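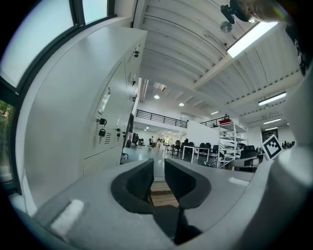
**Figure 3.** Wrist view from the hand-held gripper, facing the lockers, with a square marker board at right.

### 4.2 What the hand-held sessions gave us

The Trullard set holds 1290 demonstrations, all gathered with hand-held grippers and none with a robot arm under power. The usual claim for this method is that it is cheap and that the examples carry over to any arm fitted with the same fingers. We accept the first part. The second we tested on 5 tasks, and we are less sure of it than we were when the work began.

Of the 1290 demonstrations, 369 were dropped before training. Most of these were lost to poor tracking, where the recovered path of the gripper jumped or drifted between one moment and the next. The locker tasks fared worst. A locker front offers the same door, latch and vent over and over, and a tracker that matches small patches of texture can easily take one column for its neighbour. Marker boards help while they stay in sight. A person reaching for a low door turns the wrist, the board leaves the view, and the path has to be guessed from whatever is left.

Dropping bad paths sounds harmless, but it changes what the learner sees. Low doors and fast wrist turns are thinned out, while slow, level motions at chest height are kept. A policy trained on the remainder then looks steady -- and it is, on slow, level motions at chest height. Earlier reports in this area, going back to the Jolel trials of 2019, give the size of the set after filtering and say little about what was thrown away. We think both figures should be printed side by side.

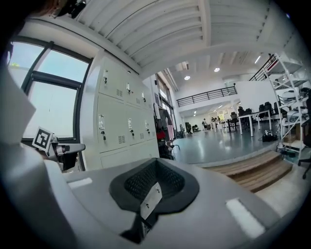

Keltia, reading a draft of this section, objected that filtering is no worse here than in teleoperation, where failed runs are also discarded and the operator's habits leave the same sort of gap. The point is fair as far as it goes. A failed teleoperated run, though, is usually dropped for what the robot did. Many of ours were dropped for where the camera was looking, even when the door was opened without trouble. We have no evidence that the two kinds of loss even out, and adding more sessions of the same sort would not settle it.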